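Jekell Garment Steamer: Owner's Guide
Section 4: Getting ready and steaming your first load

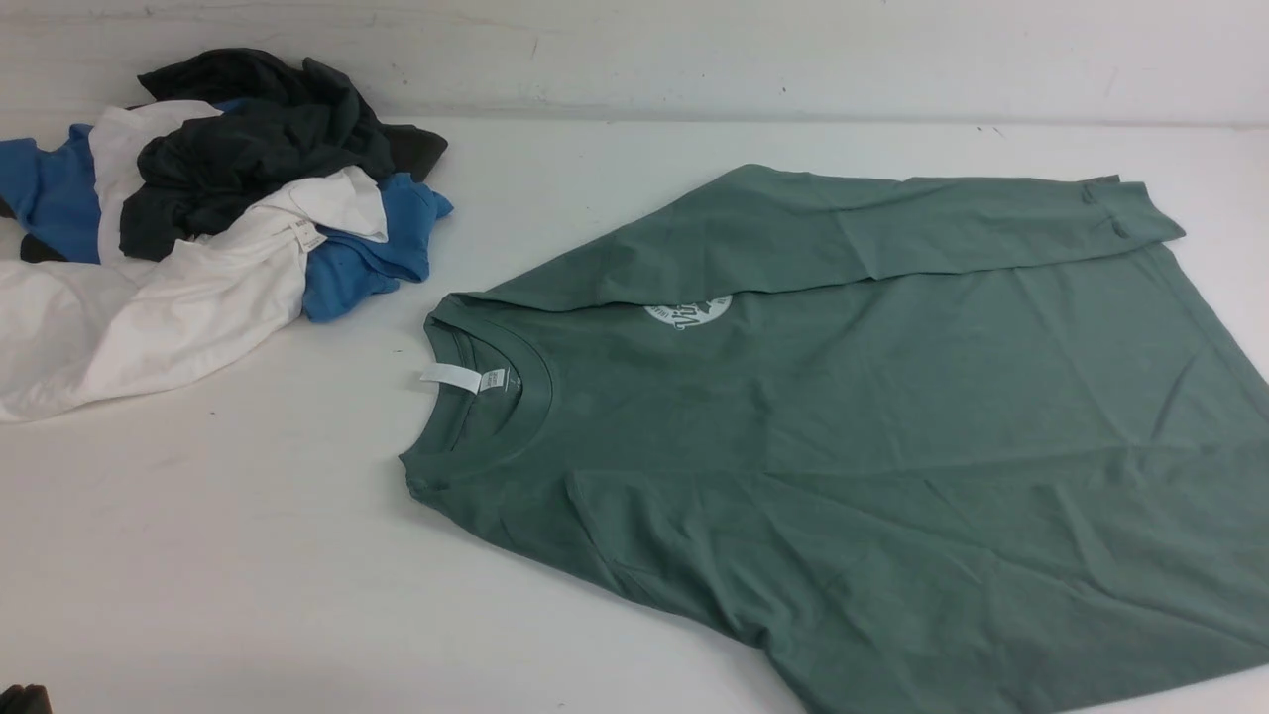 Before you plug anything in, it helps to sort out what you're going to steam and what you're going to leave alone. We know it's tempting to go straight for the shirt you want to wear tonight (we've all done it), but ten minutes of sorting at the start will save you a good deal of fiddling later on, and your Jekell will be much happier working through fabrics of the same kind one after the other than jumping back and forth between heavy cotton and something floaty.

4.1 Sorting your clothes

1. Turn out every pocket. Tissues are the usual culprit, and once steam gets to one you'll be picking bits off your good trousers for a week.

2. Read the care label on each garment. If there's an iron symbol with a cross through the steam lines underneath it, put that piece aside.

3. Make one pile for cottons and linens, one for wool and wool blends, and one for synthetics. T-shirts, school polos and pillowcases can all go in together.

4. Keep dark colours together if you can. Dark fabric shows lint and water marks more readily than light, so it's worth running the lint brush over those pieces before you start.

5. Check for stains under a good light. Steam can set some stains for keeps, particularly anything with sugar or egg in it, so a stained garment should go back to the wash first.

Note: Suede, leather, waxed cotton and anything with glued-on trim shouldn't be steamed at all. Velvet can be steamed from the wrong side only, with the head held well back.

4.2 Filling the tank

The tank lifts straight up off the base. If it feels stiff the first few times, that's the new seal, and it'll ease with use. Please don't lever it with a screwdriver!

1. Make sure the steamer is switched off and unplugged at the wall.

2. Lift the tank by its handle, turn it over, and unscrew the cap anticlockwise.

3. Fill with cold water up to the MAX line. Plain tap water is fine in most homes. If your kettle furs up quickly, use half tap water and half demineralised water, mixed in a jug beforehand.

4. Screw the cap back on until it's firm, turn the tank upright over the sink and give it a moment to see whether it drips.

5. Dry the outside with a tea towel and lower the tank onto the base until it sits flush all the way round.

Caution: Never add perfume, vinegar, starch, fabric softener or descaling liquid to the tank for everyday steaming. We get asked about lavender oil more than anything else, and the answer is still no, I'm afraid. Oils coat the heating plate and will spit hot droplets onto your clothes. If you like a scent, hang a sachet in the wardrobe.

4.3 Setting up the pole and hanger

1. Stand the base on a level floor. Hard floors are best. On thick carpet, put a board underneath so the base doesn't lean.

2. Push the lower pole into the socket at the back until it clicks, then flip open the 2 clamps and draw the upper sections out to the height you want.

3. Close both clamps firmly. A half-closed clamp will hold quite nicely until you hang a winter coat on it.

4. Slide the hanger onto the top of the pole with the hose cradle facing you.

5. Screw the hose into the base clockwise, hand-tight only, and rest the steam head in the cradle.

Note: If you've bought the Ludik folding hanger separately, it fits the same pole. Take the original hanger off first, as the two won't sit together, and keep the small grey collar that comes away with it. You'll want that collar if you ever change back.

4.4 Steaming your first load

The first time you use the steamer, you may notice a faint warm smell and a little sputtering from the head. This is normal and should clear before you've finished the first tankful. We suggest starting with an old tea towel or a pillowcase until it does.

1. Plug in, switch on at the wall, and turn the dial to 2.

2. Wait until the light changes from amber to green. Leave the head in its cradle while you wait, pointing away from you and from the wall.

3. Hold the head over an old towel for 20 seconds to clear any water sitting in the hose.

4. Hang the garment, do up the top button if it has one, and smooth it down with your free hand. Take your hand away before you bring the head near.

5. Start at the shoulders and work down in long, slow strokes, just touching the cloth. Let the hose hang as straight as you can. If it gurgles, lift the head above your shoulder for a moment and the water will run back down.

6. For T-shirts and other knits, steam from the inside. Slip the head up through the hem and work towards the neck, pulling the hem gently with your other hand (keep it well clear of the steam). It feels a bit odd the first time but it does a lovely job on side seams that have twisted in the wash.

7. Turn the garment round and do the back.

8. Leave it on the hanger until it's completely cool and dry to the touch. Folding a shirt while it's still warm will press new creases into it, and then you're back where you began.

Caution: Steam burns. Never steam clothing while someone is wearing it, even for just a cuff. Keep children and pets out of reach of the hose, and don't point the head at power points or appliances.

4.5 Wool, silk and other delicate pieces

Turn the dial back to 1 and fit the fabric guard over the head before it heats up. Test on an inside seam first. The Boonyarit silk cloth, sold as an accessory, can be laid over beaded or printed areas so the steam doesn't strike them directly. A clean cotton handkerchief will do at a pinch.

4.6 When you've finished

1. Turn the dial to OFF, switch off at the wall and unplug.

2. Let the steamer cool completely before you move it.

3. Empty the tank and leave the cap off overnight so the inside can air.

4. Unscrew the hose, hold it up straight over the sink to drain, and coil it loosely. A tight coil will crack in time.

The steamer keeps a tally of its running time in minutes. When it reaches 3000, the amber light will flash and you'll need to descale it by following the steps in Section 6. Homes with hard water should do this sooner.

Spare seals, caps and fabric guards can be ordered from our Hastville service desk. Please have the model number handy, which you'll find on the underside of the base.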